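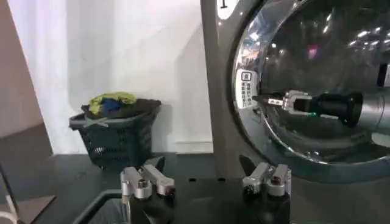

Tenant group questions Sidero's plan to raise laundry room prices in Inville

INVILLE, Friday, March 8, 2024 - The Inville Renters Network today asked Sidero, the company that runs the shared laundry rooms in the Kaewkla and Grudow apartment buildings, to hold off on its new pricing plan until it can show tenants the numbers behind it.

Under the plan, set to start in May, the flat price for a wash would go away. Tenants would pay through a phone app, and the price would change with the time of day. Sidero's letter to residents says most households "will see savings." The letter does not say how many households, how much they would save, or how the company worked it out.

The network has asked for those figures in writing two times. Both replies repeated the wording of the first letter.

"We would be glad to see cheaper laundry," the network said in a statement. "We have read the letter several times looking for the part where it gets cheaper. What we found was a higher price on evenings and weekends, when people with jobs do their wash, and a lower price on weekday mornings, when they are at work."

The network also doubts the claim that changing prices will cut waiting times. Tenants at Grudow say the usual cause of a wait is a machine that is out of order. Repairs there take some two weeks, according to requests that residents have kept and shared with the network. The plan sets no deadline for repairs and offers no refund when a cycle stops early.

Then there is the app. Money must be loaded in advance, and any balance left when a tenant moves out is lost after 2 months. Residents without a smartphone are told to "speak with building staff." Staff at Kaewkla told tenants they had received no instructions.

The network is asking Sidero to keep the flat price through the end of the year, publish its usage data for both buildings, return unused balances on request, and keep a way to pay with coins or a card.

A meeting for tenants of both buildings will be held before the May start date. Sidero has been invited and has not yet said if it will attend.

About the Inville Renters Network
The Inville Renters Network is a member-run group for people who rent their homes in Inville. It takes no money from landlords or building service companies.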